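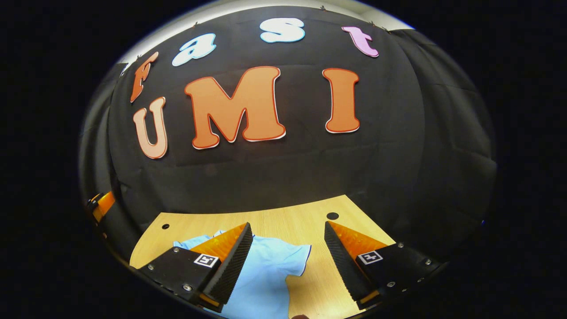
Light blue T-shirt on the table, between the two orange fingertips. Wrist camera view.

Gripper bench gallery: hand-held tools, round one
Posted 18/02/2020 by Savita Bhatia

Welcome to the gallery from our gripper comparison at the Brerport workshop! We spent a good long stretch trying hand-held grippers on cloth, and I've been itching to get this page up ever since. Cloth is such a brilliant test. A wooden block will forgive almost anything you do to it, but a T-shirt slides and bunches and folds over itself, and you find out very quickly whether your fingertips are any good.

The picture at the top is my favourite from the whole round. Some notes to go with it, for those of you who wrote in after the October meet-up asking what we were up to.

The view
All of the wide shots have this round, bent look, with the straight lines bowing and the corners gone to black. It takes a bit of getting used to, but I'm a complete convert. With a narrow lens we kept losing the sleeves as soon as the tool got close to the table, and then whoever was reviewing the run had to guess what the cloth was doing. With the wide one you get both fingers, the shirt and the back edge of the table all at once. Devendra Yadav still prefers the narrow lens for small parts, and he has promised to write up his side of the argument for the next page.

The fingers
Orange triangular tips, black housings, and a ridged black pad on the inside face of each one. The pads are what we really wanted to compare. We ran the same folding task with ridged pads and with smooth ones, 100 goes each, and the ridged set dropped the shirt 2 times against 39 for the smooth. I knew there would be a gap but I wasn't expecting one like that! Sneha Bhatt thinks the smooth pads would do better on something slippery like a raincoat lining, so that's going on the list.

The markers
Each side carries a small square marker, black pattern on white, and we use the pair to work out how far apart the fingers are. Lovely simple idea. The main thing is keeping them clean – a greasy thumbprint in the wrong place and the opening width jumps all over the shop. We now wipe them before every session, and the number of runs we have to throw away has dropped nicely.

The backdrop
Black cloth, with "fast" and "UMI" in big cut-out letters. I love the fat orange M. Plain black gave our tracking very little to hold on to when the tool was moving quickly, and the bright letters have been a real help there. The creases in the cloth don't seem to bother it at all. Augustina Darko wanted to iron them out and was talked down.

The table
Pale wood, with a couple of round holes in it. We left this surface bare for the shirt work, without a mat, so the cloth could slide about as it would at home. If you're setting up your own bench, try it both ways. A rubber mat makes folding much easier and flattered every gripper we put on it, so we dropped it from the comparison.

How the first grasp goes
Most people start as you see in the picture, fingers well apart and pointing in towards the cloth, then come down low and close gently. Afaf Hakim is the best of us at this by miles. She barely presses into the table at all, she just lets the pads meet over a fold and lifts. The rest of us tend to jab. We recorded 842 grasps in all, over several shirts and a pile of tea towels, and you can pick hers out just by how smooth the hand path is.

The Pretell controller
No picture for this one yet, sorry! We've been feeding the recorded runs to the Pretell arm controller at the Bovotstead site, and the early folds are coming out well – a little slow on the second sleeve, though the first one is lovely. The delay between the camera and the arm needed more care than we'd given it, and Devendra has been measuring that properly with a blinking light and a lot of patience.

Coming up
Softer fingertips in two different rubbers, a narrower housing that should get under a collar, and the narrow lens against the wide one on small parts. If you have a gripper you'd like us to try, bring it along to the Brerport bench or drop me a line through the contact page. Odd home-made ones very welcome!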